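Standden Home Energy Advice Program
Progress report to the Wikari Fund, second reporting period
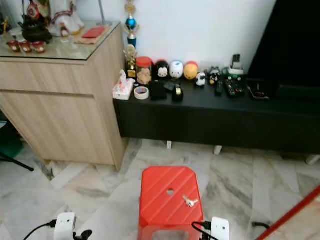

The program continues to offer free energy advice to households in the Standden service area, with priority given to renters and to older residents living alone. During this period advisers completed 1,455 home visits, against the target agreed with the Fund at the start of the grant. Demand was highest in July, when cooling costs rose and the phone line received more calls than staff could return on the same day.

Home visits
Each visit covers the household's bills, its appliances and the condition of windows and doors. Advisers leave a written summary and, where the resident agrees, make a follow-up call. The summary was shortened after residents told us that the first version was hard to use. It now fits on one page and lists the lowest-cost steps first.

Visits to apartments on the Belkadi estate started later than planned. The building manager asked for revised insurance papers before giving access, and the first appointments had to be rebooked. Access has now been granted to all eight blocks.

Small repairs
The grant allows the program to spend up to $50 per household on draft strips, door sweeps and similar items. Most households needed less than this. Requests for larger work, such as window replacement, fall outside the grant and were passed to the county housing office. We do not yet have complete information on how many of those requests were taken up.

Staffing and training
Four advisers are now in post. One position stayed open for much of the period, which affected evening appointments in particular. All advisers have completed the Vokeck course on billing and tariffs, and a refresher session is planned before winter.

Spending
Spending is slightly below budget, mainly as a result of the open position. Travel costs were higher than forecast – the western part of the service area has few bus routes, and advisers relied on their own cars. We ask the Fund to approve a transfer from salaries to travel to cover the difference. No other change to the budget is requested.

Next period
Priority will be given to households that have asked for a second visit before the heating season. The phone line will open on Sunday afternoons on a trial basis, and call numbers will be included in the next report.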